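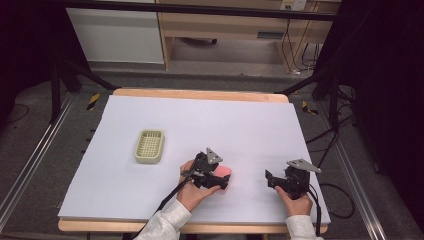
A small pink item and the olive-green basket on the white board.

News > Press releases > Home and storage

Monday, September 5, 2022
By Geetha Alva, Kedel

Hello from all of us at Kedel! I'm really pleased to say that our Small Things tidying sessions are opening to everyone this autumn, and you can book a place from today.

If you haven't come across us, we help people get on top of the little stuff. I don't mean wardrobes or garages (plenty of people do those very well). I mean the erasers, hair clips, odd buttons and toy bits that end up in the fruit bowl. We ran a trial at our Prendach rooms in June and 41 people came along, which was a lot more than I'd put out biscuits for!

Each session starts with a clear table, a white board laid on top and one small basket. You pick up one thing, decide where it lives, and put it there before you touch the next. I know it sounds slow. My colleague Hiwot Assefa got through a whole kitchen drawer this way and she still had time for a cup of tea.

We're fond of a shallow basket with holes in the sides, as you can see what's inside without tipping the lot out. Pale colours are good too – small things show up nicely against them. Bring your own basket if you've got a favourite, or borrow one of ours on the day.

"I came with a carrier bag of bits and went home with a basket I could put on a shelf," said Teresa Esteves, who joined us in June. "I've done the bathroom cabinet since."

Sessions have 16 places each and run on weekday evenings and Saturday mornings. We've got 760 places in all between now and spring, and schools and clubs can book a whole session for themselves.

To book, or to ask me anything at all about drawers, ring the Kedel office and choose extension 1522. Kerstin Haugland looks after group bookings on the same number.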